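Good news for the Tarner laundromat

June 28, 2020

Well, it's finally happening, folks! The old Kalinowski laundromat on Tarner's main street is opening back up in August, and I could not be happier. If you've been hauling your sheets over to Dradell like I have, you know what a pain that drive gets to be (especially with a basket sliding around in the back seat every time you hit the railroad tracks).

The new owner is Desmond Ferreira, who grew up here and moved back last year. I caught him on the sidewalk with a paint roller in his hand, and he was nice enough to stop and talk to me for a good long while. He's got the place gutted right now. The old orange counter is gone, the floor is half up, and there's a big hole in the back wall where the new dryer vents will go.
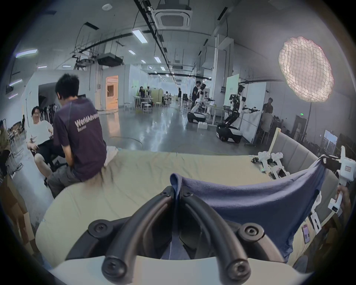

There will be 14 washers to start with, and he wants to add a few more once he sees how busy things get. The big front loaders are going along the window side, and those are the ones I'm excited about, as my king-size comforter has never once come clean in my machine at home. A regular wash will be $2.75 and the drying is by the minute. You can pay with quarters or with a card – he knows how we all feel about hunting for quarters.

The town chipped in a storefront grant of $3,660, which went straight into plumbing. Desmond told me the pipes were "older than my grandmother and a lot crankier." He's paying for the rest himself, with a loan from the credit union in Dradell.

I also asked about wash and fold, because my sister made me promise I would. Yes, he's doing it! You drop your bag off before ten in the morning and pick it up the next day, all folded. He'll take sheets, towels, work clothes, pretty much anything except leather and rugs.

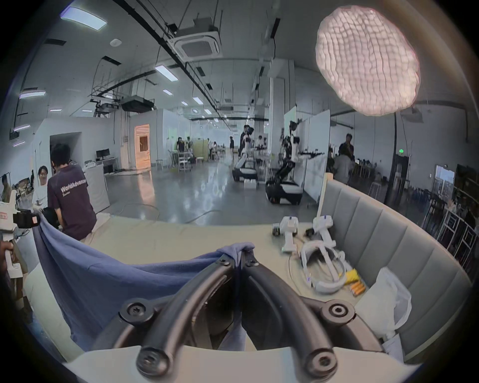
A blue cloth on the table, with batteries and a few white gadgets on the other side.

Now, the hours. He's planning on six in the morning to nine at night, every day, with the last wash at eight. A few people have been asking for all night like it was back in the Kalinowski days, and he says maybe next year. The parking lot out back will be open too, but please don't block the alley behind the bakery. They get their flour deliveries there and they've been very patient with the dumpster.

Masks will be required inside, and he's spacing out the folding tables so we aren't all on top of each other. You'll be able to wait in your car if you'd like, and there will be a sign-up sheet for a text when your load is done. 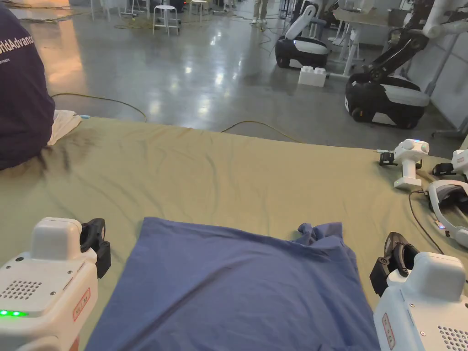 How to get on the opening list

Desmond is giving a free wash to the first 75 people who sign up. Just put your name and phone number on a slip of paper and drop it in the mail slot on the front door, one per household. He'll call when he has an exact opening date, and I'll post it as soon as I hear. I already dropped mine in, comforter and all (well, the comforter is still on my bed)!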